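Speaker notes – "Scooping Fish: What Water Taught Our Planner"
Brock MacPherson, Grerside meetup, Tue 9 April

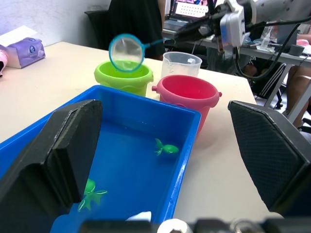 Opening (leave the picture up while people sit down)

Say hello, thank the folks at Dusbridge for the room, and ask whether the back row can hear. Then get them looking at the blue tub and the two green toy fish in it. One is out in the open toward the far wall, and the other is partly hidden behind the left finger. Let them find the second one themselves, it's more fun that way. Then point out the net over the green bucket, on the other arm. Two arms, one tub of water, and a task my nephew could do at three.

Why I wanted this task

Tell the story of the block-stacking demo here, but keep it short (last time it ate five minutes). The point is that blocks stay where you left them, and our whole software stack, which we call Loltau, had quietly come to depend on that. Perception took a look, the planner made a plan, the controller ran it, and everybody was happy. With a floating fish the plan is already getting old by the time the net touches the water, and the net itself pushes the fish away. I love this problem, and it's fine to let that show!

Perception

Go slowly in this part, a lot of people will have cameras of their own to worry about. Clear water in a blue tub looks blue, so the color model we began with was happy on the table and hopeless over the tub. The fins are see-through and bend with the light. We stopped trying to outline the whole fish and went after the solid green body, with the fins treated as a fuzzy margin.

Then the fingers. Go back to the left one in the picture and how much of the tub it covers. From a wrist camera that's just life. Loltau now keeps a small memory for each fish, a guess at where it is and how sure we are, and the guess spreads out while the fish is hidden. If someone asks about the mesh, say that we track the net's blue ring and leave the mesh alone.

Planning

We replan while moving, and only the last bit of the scoop is committed. Explain the "commit line" with your hands, it works better than the slide did in May. Before the line, the planner may change its mind as often as it likes. After it, the net goes through with the scoop even if the fish has drifted, and we try again afterward. Changing course halfway through just stirs everything up.

Mention that the two arms share one clock and one list of keep-out zones. The buckets and the measuring cup go into that list as plain cylinders – crude, but quick to check.

Control

Drag on the net was the surprise for me. Our force limit kept tripping as the mesh went through the water, since the controller took it for a collision. Martens, our logging tool, is what finally showed it. We had 1,167 scoops recorded by then, and in 139 of them the arm had stopped itself with nothing in the way. The fix was a second set of limits that applies only below the water line, and it came to 39 lines of code. Pause for the groan.

Tooling

Show the Martens replay if the laptop behaves. Scrub to a stopped scoop, turn on the force trace, then the fish guess. If it doesn't behave, skip straight to questions and offer to show it at the break.

Questions likely to come up

Would it work with real fish? We haven't tried, and I'd want to ask someone who knows fish first.
Why not learn the whole thing from start to finish? Happy to talk about it all evening. Short version: I like being able to see which part was wrong.
Is Loltau open? The planner will be, once the docs are fit to read. Take email addresses on the yellow pad.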